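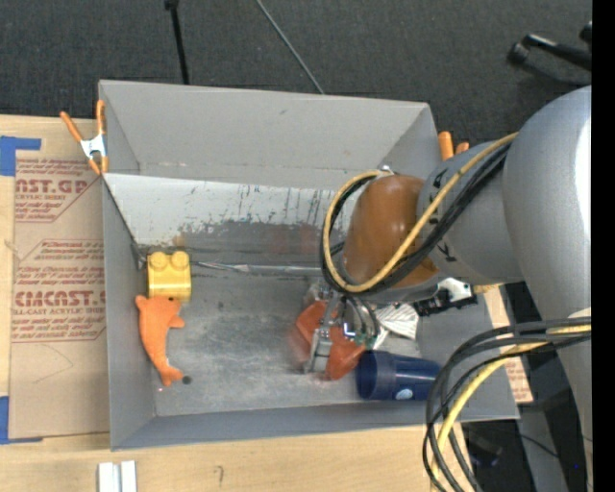

Capítulo 4
El desgaste de las superficies

Toda superficie que entra en contacto con otra pierde material. La pérdida puede ser tan pequeña que solo se aprecie al cabo de años, o tan rápida que obligue a sustituir una pieza cada pocas semanas, pero el fenómeno de fondo es el mismo. Llamamos desgaste a la pérdida progresiva de material en la superficie de un cuerpo por efecto del movimiento relativo respecto a otro. Sus huellas son fáciles de encontrar en los objetos corrientes: en el fondo de un cajón gris como el de la fotografía hay arañazos pálidos y marcas de roce repartidos por el centro, mientras que el panel inclinado de atrás tiene rayas verticales oscuras y zonas desconchadas. Aprender a distinguir unas marcas de otras es el primer objetivo de este capítulo.

4.1 Tipos de desgaste

El desgaste abrasivo se produce cuando una superficie dura, o unas partículas duras atrapadas entre dos superficies, arrancan material de la más blanda. Deja surcos orientados en la dirección del movimiento. Es el tipo más frecuente en maquinaria agrícola, tolvas y suelos industriales.

El desgaste adhesivo aparece cuando dos superficies se unen en puntos muy pequeños por efecto de la presión. Al seguir el movimiento, esas uniones se rompen y parte del material de un cuerpo queda pegado al otro. Es habitual entre metales parecidos que trabajan con poca lubricación.

El desgaste por fatiga se debe a la repetición de cargas. Bajo la superficie se forman grietas que crecen en cada ciclo hasta que se desprende una escama. Los rodamientos y los dientes de los engranajes fallan a menudo de este modo.

Por último, en el desgaste corrosivo interviene una reacción química con el medio. El roce elimina la capa de óxido que protegía el metal, el metal vuelve a oxidarse y el ciclo se repite.

En la práctica estos mecanismos suelen actuar juntos. Una pintura puede saltar por un golpe, y el metal que queda al descubierto sufre después corrosión y abrasión.

4.2 Un caso: las tolvas de Norolville

La planta de áridos Kontogiannis, en Norolville, revistió sus tolvas con chapa de acero de dureza Brinell 200. Al revisar el revestimiento, la ingeniera Sandrine Vasseur observó que las zonas de caída del material estaban cubiertas de pequeños cráteres y que las paredes inclinadas tenían surcos largos y paralelos. Concluyó que se trataba de dos problemas distintos, impacto arriba y deslizamiento abajo, y que no convenía resolverlos con el mismo material.

En las paredes inclinadas se montó una chapa de dureza 539. En la zona de caída, donde una chapa tan dura podía agrietarse, se optó por otra de dureza 335, más tenaz. En noviembre se midió el espesor de ambas para compararlo con el inicial. Volveremos sobre esas medidas en el apartado 4.5, al calcular la tasa de desgaste.

Antes de continuar, conviene repasar los conceptos de dureza y tenacidad del capítulo anterior, que se usarán en todos los cálculos.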